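Sorting the winter knits

In my first winter in this town I owned two sweaters, and I wore them until the elbows were thin like paper. Now I have the opposite problem. The wool and the cotton knits fill two shelves of the wardrobe and one box under the bed, and each January I promise that I will bring some order. This year I began before breakfast, with a coffee and the radio, and I want to write down how I do it, for my cousin Mateja, who asked, and also for myself, because next year I will forget everything again.

The first thing is the surface. I used to work on the bed, but the bed is soft and a sweater on a soft surface does not fold straight. The sleeves slide, the back makes a wave, and when you lift the thing it opens again. My mother folded on the kitchen table with a clean sheet over it, and I do the same.

Then comes the question of ribbed fabric, which took me the longest time to learn. A smooth cotton shirt keeps a fold if you press it with the hand. Ribbing does not. It pulls together in one direction and stretches in the other, and if you hang it, it grows. I had a long cardigan from Kosano which I put on a hanger for one summer, and in the fall it came to my knees. So I never hang ribbed pieces anymore. I lay them with the ribs going up and down, bring the sleeves to the back, and fold in three from the hem -- not too tight, and with no sharp edge in the middle of the chest.

Heavy pieces go at the bottom and light ones on top. I weighed one of the thick sweaters on the kitchen scale, only from curiosity, and it was 600 grams. Four of those on top of a thin one and the thin one will keep the marks until spring.

I also sort by color, but only a little. Dark with dark, gray with gray. My friend Edin finds this funny. He says he has one drawer and he takes what is nearest to his hand. But black and dark blue look the same to me before seven in the morning, and I have gone to work once in a jacket and a sweater that did not match at all, so I keep my system.

For moths I use cedar blocks. I bought a bag from Cestwood some years ago, 26 small pieces, and I still have most of them. When the smell gets weak I rub them with fine sandpaper and it comes back. I put one in each corner of the shelf and a few in the box. Lavender I tried also, but it made me sneeze, and then all my clothes made me sneeze.

The pills I remove with a small comb, slowly, with the fabric flat and stretched a little with the other hand. It is boring work and I like it. I did one sleeve during the news and the second one during a program about the history of bread, and I learned that I have been storing flour wrong.

What I have still to decide is how many to give away. There is a gray one which I did not wear for two winters, but it is so soft that I put it back on the pile each time.
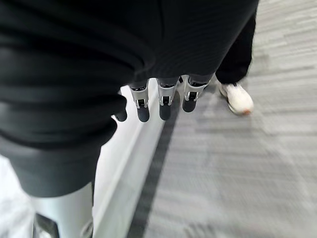
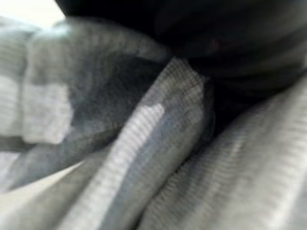

Dark ribbing in the first one, gray ribbing close up in the second.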